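Tidying boxes and baskets: what a machine can do, and what you still do yourself

Every few months a reader asks us if it is worth waiting for a robot which will put the kitchen in order. We run the household pages for Ostau and the villages near it, and in July we spent 3 afternoons on this question, with the same jobs we always write about: lids, boxes, wire baskets, crumbs.

My short answer is: do not wait. But some of the work is closer than I believed.

Lifting a closed box is the easy part. A rigid box with straight walls gives two fingers something to press on. It helps a machine and it helps also a person with weak hands, so choose such boxes anyway. Labels are better on the lid, where you read them from above.

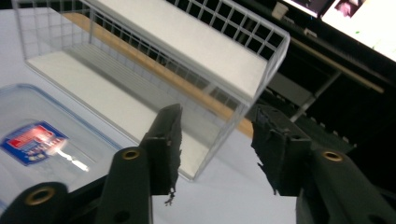 Wire basket, clear lid, white table. 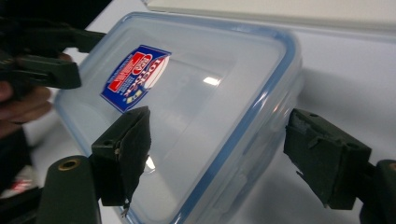

Opening is another matter. Clips on the side must be pushed with the thumb while the other hand holds the box still, and I have not yet met a machine that I would trust with a full box of soup. The people at Brostanum told me the same about their trials. Flour and rice, perhaps. Soup, no.

Wire baskets are difficult in their own way. A finger goes into the grid and stays there, mine too. If you keep small things in such a basket, put a flat board or a piece of thick card on the bottom. Then nothing hangs through the holes and you can pull the basket out without lifting.

Some tips which are good with or without a robot:

Keep one size of box per shelf. I use 6 of the same and I stopped looking for lids.
Leave a gap of about 40 mm between boxes, so that fingers can go in from both sides.
Dry the lids standing, never flat on a towel.
Check rubber parts for cracks before you fill the box.

The Feva shelf inserts and the plainer ones from Kaufmann both work well for this. I prefer Kaufmann, as the front edge is lower. Wash them by hand the first time, the coating smells a little.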